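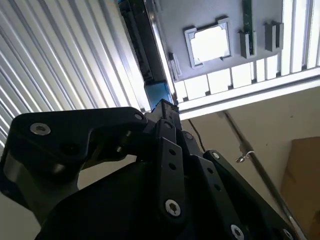
Omari écrit que, chez lui, la moitié des tours récupérées repartent sans disque, et qu'il préfère les démonter entièrement avant de chercher la panne.

Archives > Liste Terstead > Récupération de matériel > Fil : tours Dell, ordre de démontage

Rechercher dans les archives Tous les mots OK

Bonjour à tous,

Je reprends le message du 28 février, que je cite en partie :

> Nous avons reçu un lot de 73 tours de bureau. Le disque est
> monté dans un support bleu à clips. Faut-il le retirer avant
> ou après le processeur ? Et que faites-vous des supports ?
> Chez nous ils finissent tous dans le même bac et on ne sait
> plus lequel va avec quoi.

Pour ma part, je couche la tour, panneau latéral enlevé et intérieur vers le haut. Je commence par le disque. On débranche les deux câbles côté disque, on appuie sur les attaches du support et l'ensemble sort de la cage. Je laisse le support sur le disque jusqu'à la fin de la séance.

Ensuite le processeur. On dépose le dissipateur, on relève le levier, on ouvre le cadre de maintien et on soulève la puce bien droit. Un petit plateau avec des logements à la bonne taille évite de poser le processeur n'importe où.
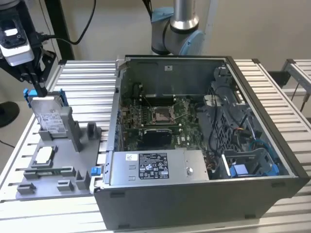 Le disque reste debout dans le plateau, étiquette visible, et le processeur à plat dans son logement. Je garde le bloc d'alimentation en place tant que je n'ai pas fini avec la carte mère. Il ne gêne pas, et la tour bouge moins quand elle garde son poids.

Pour les supports bleus : un sachet par modèle de tour, avec la référence au feutre. J'ai procédé ainsi en décembre pour le lot Trulldale et il m'en manquait 2 à la fin, retrouvés depuis dans un carton de câbles. Les clips isolés vont dans une boîte à part.

Deux points à régler sur la liste :

- l'inventaire commun (fichier Obi) s'arrête à la ligne 549. Merci de continuer à la suite sans ouvrir un nouvel onglet.
- les disques doivent être notés avec leur numéro de série complet. Les quatre derniers caractères ne suffisent pas.

Si quelqu'un a des cadres de maintien en trop pour ces cartes, je suis preneur. J'en ai tordu un en forçant sur le levier.

Bonne soirée

Contact | © Liste Terstead | Haut de page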